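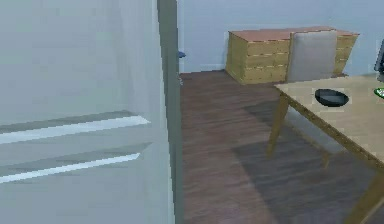

The baker behind Cindon started her rye culture in a jam jar, and 14 years later she still feeds it every morning before coffee. "I talk to it," she says, laughing. "I was up at five this morning and it had doubled already!"

We met at her shop in Brodeck, where the loaves are dense, dark and wonderfully sour — I ate three slices while taking notes. She learned from an aunt in Zurik who baked once a month and hung the bread on a pole. "Hers was like a roof tile. You soaked it in soup."

Her own rests 24 hours before she'll sell it. "People want it warm. I say come back tomorrow." And they do, she tells me, even in August.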